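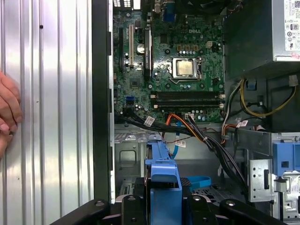

Teaching the PC bench: questions we keep getting

For people doing demos on the Jollum teardown cell. Written fast between sessions. If something is missing, add it at the bottom of the shared copy and it'll get picked up. Last cleaned up in April.

Getting started

What counts as a demo?

One task, start to finish, one recording. Pull a drive, that's a demo. Unplug a data cable, that's a demo. Pulling the drive and the cable and then the memory is three demos, please split them. Long ones are a pain to label and one slip near the end spoils the whole thing.

Hand guiding or remote, which do I use?

Depends on the task. Hand guiding (you hold the arm and walk it through) for anything where you need to feel it. Latches, connectors, memory. Remote (the Trilis handset) for bigger moves, lifting drives out, setting parts down in trays. The task card says H or R at the top. No letter on the card, go with R.

Can I switch halfway through?

No. Stop, save, start a new one. The two modes log force differently and mixed files get thrown out at import.

Do I need to know how to code?

Nope. You need to know how to take a PC apart without breaking it. Handset takes ten minutes to learn, ok maybe twenty.

How many demos per task?

70 good ones before we train. Not 70 tries, 70 good ones. After that we train, watch it run, then usually ask for more of whatever it's bad at.

Setting up a tower

Which machines are we using?

Whatever's on the cart. Mostly older office desktops, plenty of Dells. They differ inside more than you'd think, and we want that. Don't go picking out the ones you like.

Does the tower need to be in exactly the same spot every time?

No, and please don't. Move it a bit between demos. Turn it a little. If it's always in one place the robot learns the place and not the drive. Just keep it inside the taped area so the arm can reach.

Power?

Unplugged from the wall before it comes anywhere near the bench. Hold the power button down a few seconds after. Never open the power supply itself, not for a demo, not for fun. It isn't on any task card and it won't be.

Do I tidy the cables first?

No!! Leave them how they are. Real machines have a fat bundle lying right across the board and that's what it'll see on the job. If you comb everything out of the way the policy falls apart on the first messy one. Same goes for stickers and barcode tags on the cables, leave them on.

Can I hold the chassis with my free hand?

Yes for steadying it. Fingertips on the side metal, flat, well out of the gripper's path. Not inside the case while the arm is live. And if you hold it in one demo that's fine, but tick "hand in view" on the form so the labelers know. There's a filter for it later.

Gloves?

Your call on sheet metal edges, some cases are sharp. Bare hands ok. Wear the wrist strap either way.

During the demo

How fast should I go?

Slower than you want to, but don't stop. Pauses are the number one problem. You pause to think, the robot learns to pause. If you need to think, think before you hit record. Walk it through once with the recorder off.

What does the wrist camera need to see?

The thing you're about to grab, before you grab it. Come in from a little above so the part shows up between the fingers or just past them. The fingers take up the bottom of the picture, that's normal. If they're hiding the part, back off and come in again, in the same recording. Re-approaches are useful, we keep those.

Blue plastic bits, what do I grab?

On a lot of these the blue pieces are the touch points. Carrier handles, latches and so on. Grab the handle on the plastic, squeeze, straight pull. Don't grab the drive body behind it. Don't go pulling on a metal bracket just because it's close to something blue.

The drive won't come out.

Check for a cable still on it. Most times it's that. Cable off first as its own demo, then the drive. If it's still stuck after 2 tries, end the recording, mark it "stuck," take it out by hand and go on to the next machine. Don't let the arm wrench on it.

How do I do data cables?

Hand guide. Grip the plug, not the wire. Some have a metal clip you need to press, and the fingers can do it but only if you come in square. Thin flat ones will slip out of the grip if you're at an angle. Keep an eye on the angle.

And memory?

Two moves. Latches open at the ends, then lift. Latches are H, lift is R, so two separate demos. Skip boards where a big cable bundle covers the slots completely, we're not doing those yet.

Processor?

Not this round. Leave the bracket and the lever alone. We get asked every week. Same for the coin battery, that's on the Pimentel list for later in the year.

I bumped something with the gripper. Is the demo ruined?

Light bump, no. Carry on. Hard bump, where the arm faults or something bends, yes, mark it bad. If you're not sure mark it "check" and somebody will look.

What does the handset buzz mean?

One buzz, you're pushing too hard. Ease up. Long buzz, it already stopped the arm. Let go of everything, clear the fault on the screen, start over.

Afterward

How do I mark a demo good or bad?

Pedal or screen, either one. Good means the part came out and landed in the right tray with nothing else broken or unplugged. Part came out and you dropped it, that's bad. Please still save the bad ones. We use them.

Where do the files go?

Straight to Ondell on the next sync. You don't need to copy anything. If the sync light is still orange at the end of your shift leave the station on and go home.

Wrong task name, can I fix it?

Yes, until it syncs. Once it's gone send a note with the file number and the right name. Don't re-record it just for that.

How many do we have so far?

821 good ones for drive removal across all the towers. Cables are way behind. If you've got a free slot and no card, do cables.

When do I see the robot do it by itself?

Come by when a run is posted on the board. It's slow. Drives go fairly well, thin cables not so much. You'll spot your own habits in there, somebody's little wiggle before the pull is in every single drive removal now and we're still trying to train it out.

Trouble

Reflections on the case are messing up the picture.

Ribbed side panels are the worst for it. Turn the tower a bit or tip the bench lamp down. Don't cover the metal with tape or paper. Some glare is fine, we want some in the data, just not so much that the part washes out.

Gripper feels loose.

Look at the bolts on the fingers. If one has backed out, stop and tell the lead. Don't tighten it yourself, the fingers need recalibrating after and the demos will be off if they aren't.

Arm is heavy when I guide it.

It's probably still in R. Switch to H on the screen, wait for the green light. If it's heavy in H too then the payload setting is wrong, restart the session.

Recording stopped by itself.

Disk is full or the camera cable came loose at the wrist. Push the cable in, check the disk number top right of the screen. The partial file is no good, delete it.

Handset won't pair.

Turn it off, hold both buttons, turn it on. Still no, take the spare out of the drawer under the Trilis dock and put the dead one on the charger. Write it on the sheet so the next shift knows wich one is acting up.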